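Notizen zum Vortrag, Mittwoch, zweiter Block

Folie 1. Guten Tag. Ich heiße Dirk Postma und arbeite bei Ovton an Greifern. Deutsch ist nicht meine Muttersprache, bitte unterbrechen Sie mich, wenn etwas unklar ist. (Kurz warten, Wasser trinken.)

Folie 2. Die Frage von heute: Kann eine Maschine schon im Haushalt helfen? Ich meine damit keinen Saugroboter. Ich meine Wäsche, Geschirr und das Aufräumen von Dingen, die jeden Tag an einem anderen Ort liegen.

Folie 3. Textilien sind für uns das schwierigste Material. Eine Tasse behält ihre Form, wenn man sie berührt. Ein Pullover macht das nicht. Der Greifer muss eine Kante oder eine Falte finden, und beim Zugreifen verändert sich diese Falte schon wieder.
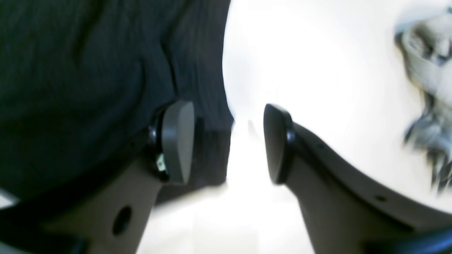
Dazu kommt das Licht. Schwarzer Stoff zeigt der Kamera sehr wenig Struktur, und ein heller Untergrund wird schnell überbelichtet. Beides zusammen ist für die Bildauswertung unangenehm. Ein Mensch greift trotzdem richtig, er fühlt den Stoff ja.

Folie 4. Zahlen aus unserem Versuch mit dem System Tritar. Wir haben im Oktober 900 Griffe an Kleidungsstücken ausgewertet. Bei 70 Prozent war das Stück beim ersten Versuch sicher gefasst. (Langsam sprechen! Hier kommt immer die Frage, was „sicher“ bedeutet: angehoben und acht Sekunden gehalten.)

Folie 5. Fassen ist noch nicht falten. Für ein T-Shirt braucht Tritar elf Minuten, wenn alles gut geht. In der Werkstatt ist die Lage besser, dort kommen Putztücher und Handschuhe meistens aus derselben Kiste, und man kann die Beleuchtung fest einstellen.

Folie 6. Meine Antwort ist also: in der Werkstatt teilweise ja, zu Hause noch nicht. Ich würde heute niemandem ein Gerät für die Wäsche verkaufen. Für das Sortieren nach hell und dunkel vielleicht.

Fragen. Falls jemand nach dem Preis fragt, an die Kollegen von Skyrme am Stand verweisen.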